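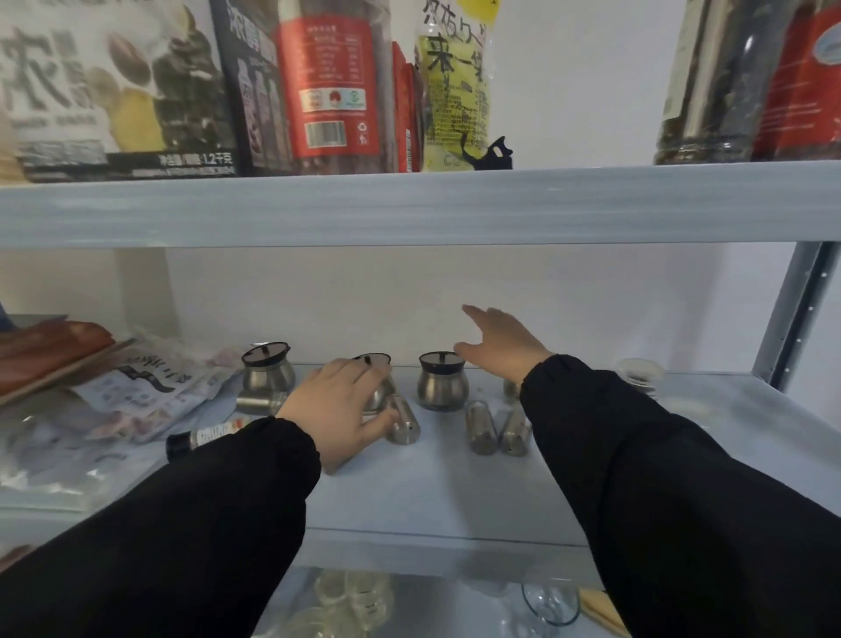

The Lestard Tapes is a documentary about the Jarham swimming club and its former head coach, Martti Ruotsalainen. Directed by Gyu-bin Ok, it follows former swimmers who say they were made to train while injured.

The film is often credited with forcing the club to open its records. The evidence for this is thin. The club had announced a review in September, before any part of the film was shown, and the review's report does not mention it.

Content

Ok interviewed 13 former swimmers, but only two speak at length. Much of the running time goes to old poolside video from meets at Roladport. The narration claims that Ruotsalainen kept a secret list of injured athletes. No such list appears on screen, and the one assistant coach said to have seen it is not named. Ruotsalainen denied the claim and declined to be filmed.

Reception

Local reviewers praised the interviews. Several questioned the editing, in particular a 24-second clip of a shouting match that is used twice, each time as if it came from a different meet. Ok has called this a mistake. The version released on 03/07/2025 still contains both uses.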